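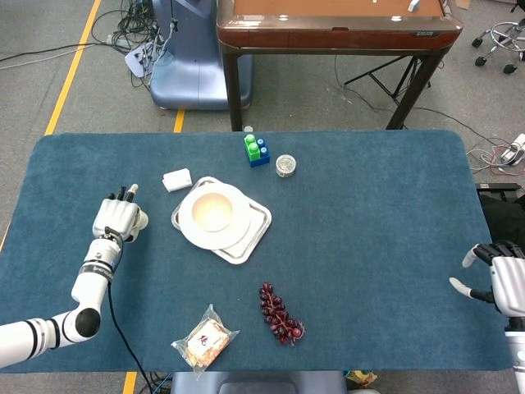 Setting Out a Snack

A snack is a small amount of food eaten between meals. Many children have one when they get in from school, because lunch was a long time ago and tea is not ready yet. Setting out a snack properly takes a few minutes, and most of it is a job you can do yourself.

What is a tray for?

A tray is a flat piece with a raised edge. It does two jobs. The first is carrying. If you have a plate, a bowl and a cup, you need three hands, and you only have two. Put all three on a tray and you can carry them in one go. The second job is catching. Crumbs, drips and runaway grapes stop at the edge of the tray and do not get on to the table or the floor.

Hold a tray with one hand on each of the short sides. Keep it level and walk slowly. Heavy things go in the middle. If you put a full cup at one end and nothing at the other, the tray will want to tip.

Why put a bowl on a plate?

You may have seen a small bowl standing on a bigger plate and wondered why anybody needs both. The plate underneath gives you somewhere to put a spoon when you have finished with it. It also gives you room for other food. You can have yoghurt in the bowl and pieces of fruit on the rim of the plate, and the two stay apart until you want them together.

A wide rim is useful for another reason. You can pick the plate up by the rim without getting your thumb in the food.

The bowl should stand in the centre of the plate. Most plates have a flat part in the middle, and a bowl that stands half on the flat part and half on the rim will wobble.

All about grapes

Grapes grow on a climbing plant called a vine. They hang in bunches. Each grape is joined to a thin green or brown stalk, and all the little stalks are joined to a bigger one, like twigs on a branch.

Some grapes are green and some are red, and some are such a dark red that they look nearly black. The colour is in the skin. If you cut a dark red grape in half, the inside is usually a pale green.

A grape is mostly water, which is why it bursts when you bite it. When grapes are dried they lose most of that water and turn into raisins, sultanas or currants, depending on the kind of grape.

How to get grapes ready:

1. Wash your hands.
2. Put the whole bunch in a colander and run cold water over it. Turn the bunch over and do the other side.
3. Shake the water off gently and pat the grapes with a clean tea towel.
4. Snip the big bunch into small bunches with kitchen scissors. Cut through the stalk. Do not pull the grapes off one at a time unless you are going to eat them straight away, as a grape with a hole in the end dries out.
5. Throw away any that are squashed or wrinkled or have fluffy mould on them.

Important: young children can choke on whole grapes. If you have a little brother or sister, a grown-up must cut their grapes into quarters, from top to bottom. You should sit down to eat yours, and don't throw them in the air to catch in your mouth.

Snacks in clear bags

Fruit comes in its own wrapper, the skin. Baked things do not, and so they are often sold in plastic bags. The bag keeps air out. Air carries water in it, even though you can't see it, and biscuits and crackers soak that water up and go soft. Bread and cake do the opposite in dry air and go hard. Either way, they are not as nice.

A clear bag lets you look at the food before you open it. A label on the bag may give its name, who made it, what is in it and a date. "Best before" means the food should taste its best until that date. "Use by" is stricter. You should never eat food after its "use by" date.

If anyone in your house has an allergy, look at the list of ingredients as well. The ones that often cause allergies, such as milk, egg, wheat and nuts, are printed in darker letters or made to stand out in some other way.

Open the bag over the plate. If you don't finish it, fold the top over twice and put a peg on it, or move the rest into a tin with a lid.

Making room

Tables get used for a lot of things. There may be building bricks on yours, with a model half made, and a tin of something, and a box that belongs upstairs. You do not always have to clear the whole table. Push what you are not using towards the back and put the tray near the front, where you will be sitting.

It is best to keep building bricks well away from food. Small bricks are easy to drop into a bowl, and sticky fingers make the bricks sticky too. Sticky bricks can be washed in warm water with a little washing-up liquid and left to dry on a towel.

Some tables have a soft cover on top. It is quiet to put things down on and stops the table getting scratched, but it soaks up spills. On a soft cover, a tray matters more than it does on a bare table.

Clearing up

Carry the tray back the same way you brought it. Grape stalks go in the food waste or on the compost heap. The bag goes in whichever bin your family uses for plastic. Scrape the bowl, put it by the sink with the plate, and wipe the tray with a damp cloth, going into the corners, where the crumbs collect.

Words to know

Bunch: a group of things growing or tied together.
Colander: a bowl with holes in it, for washing or draining food.
Rim: the outside edge of a plate, bowl or cup.
Vine: a climbing plant that grapes grow on.

Written by Audrey-Anne Landry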